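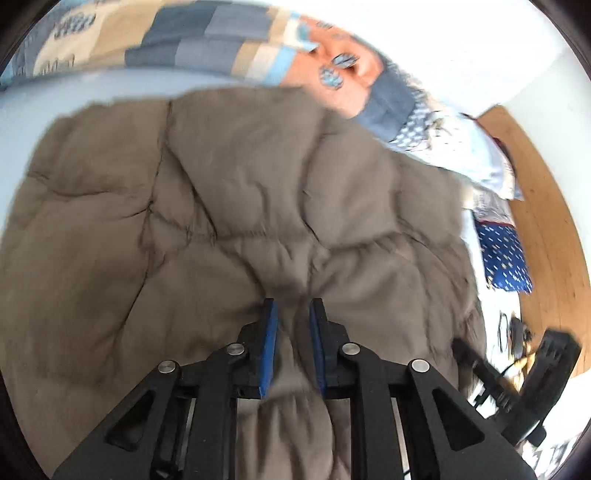
**Duvet care: wash temperatures and drying times**

The laundry rooms at Tallmont switched to the Stakus large-drum machines in April. Several residents have asked which settings suit bedding, so the main points are set out below.

Check the care label first. Most polyester-filled duvets can be washed at a moderate temperature with a low spin. Down and feather fillings need a mild liquid detergent and an extra rinse – powder tends to leave residue in the filling. Do not use fabric softener on either type.

The hottest cycle runs at 61 degrees Celsius and is intended for cotton sheets, towels and mattress protectors. It will shrink some duvet shells.

Load one duvet per drum. If it fills more than two-thirds of the space before washing, use the 17-kilogram machine in the Hayashi building instead. Covers should be washed separately and buttoned or zipped closed.

For drying, select low heat and stop the cycle every half hour to shake out the filling. A double duvet normally needs two full cycles. Clumps that feel cool or heavy are still damp, and the duvet should not be stored until they are gone.

The Dretitz laundry room keeps its present machines until the drain work is finished. Cards work in all three buildings.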